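Section 3: Trying out your grippers

Before you log anything, have a muck around with both grippers at the desk. I'm on my second pair of Hareos now and I still do this every single session!

1. Clear a patch of desk and put out a few everyday things. Mine are a little yellow fan, a book and a vase of flowers.

2. Check the marker cube on each gripper is snug (give it a wiggle).

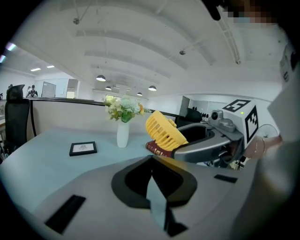
3. Start with the fan. It's an awkward shape, so you'll learn heaps about how the pads grab — go gently on the squeeze.

Caution: keep your fingers well clear of the pads while they're closing.

4. Stand up and have a go from a different height.

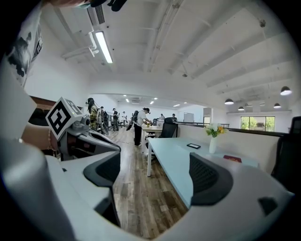 Fig. 24. Grippers up, desk and flowers beyond.

5. Now sit down and bring both tips together in front of you, nice and slow.

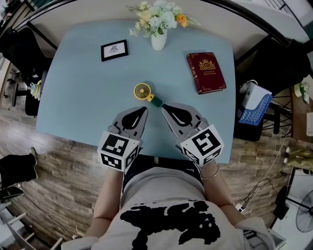 1 min read

Note: if the Dosta software throws error 23, re-seat the cube and go back to step 2. Vasylyna Antoniuk swears by restarting the lot, but I reckon that's overkill.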